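Robot Learning for Manipulation
Lecture 9 notes: Action chunking and stage labels
L. Strachan
Revised 2023-08-07

1. Where we left off

Lecture 8 ended with plain behavior cloning on single-step actions. The policy takes the current camera images and joint angles and outputs the next joint target. It is trained by regression on teleoperated demonstrations. Two problems came up in the exercises. Small errors compound, and the policy stalls in places where the human operator paused, as a paused state maps to "do nothing" and the policy then never leaves it.

2. Action chunking

Instead of one target, the policy predicts the next k targets at once. At test time you can run all k before looking again, or predict at every step and average the overlapping predictions. The second option is called temporal ensembling. The weight on a prediction of age i is

w_i = exp(-m * i)

with i = 0 for the oldest. A small m brings new observations in faster. Work through the k = 3 case by hand before the lab; the indexing trips people up.

Chunking shortens the effective horizon of the task. An episode of 300 steps with k = 50 needs six decisions when chunks are run open loop. The cost is reaction time: within a chunk the arm does not respond to a bun that has rolled.

3. Stage labels

The Trenutmont data has a stage label on every episode segment. For the bun transfer task the stages are:

remove lid
reach
grasp
lift
place on plate

Reach, grasp, lift and place repeat for each bun. The label is fed to the policy as a learned embedding, added to the image tokens before the first attention layer. At test time the label comes from a small classifier, Farina, trained on the same segments. The classifier sees the last eight frames and has no access to the action history.

Segment counts after cleaning:

total: 3,835
training: 2,549

The remainder is split between validation and test. The split is by episode – never by segment – so that two segments of one episode cannot end up on different sides. Last year's handout split by segment and the reported numbers were too high. Disregard that version.

4. What goes wrong

Most failures in the Corkar runs are in the grasp stage. Three causes were identified from the logs.

(a) Depth. A pale bun over bright perforated metal gives poor contrast for the wrist camera, and the predicted height drifts. Closing too high pinches the skin of the bun; closing too low puts the fingertips against the tray.

(b) Wall clearance. The gripper has to go down inside the pot, so the approach must be close to vertical. Demonstrations with a slanted approach were dropped.

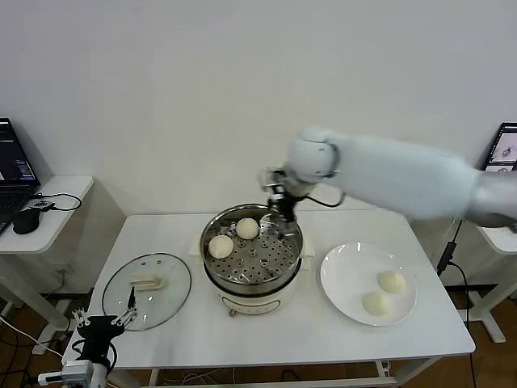
(c) Stage confusion. Between two buns the classifier sometimes reports "place" while the arm is already moving back to the pot. The policy then receives a label that disagrees with the images and tends to hover. Requiring the same label for five frames in a row before switching removes most of these cases, at the price of a short delay at each transition.

5. For the lab

Train two policies on the Asemau subset, with and without the stage embedding. Keep k fixed. Report success per stage as well as per episode, and state how you scored a bun that was dropped and then picked up again. Checkpoints from May do not load with the current code; the embedding table has changed size.

Reading: sections 3 and 4 of the course reader. The derivation in the appendix is optional.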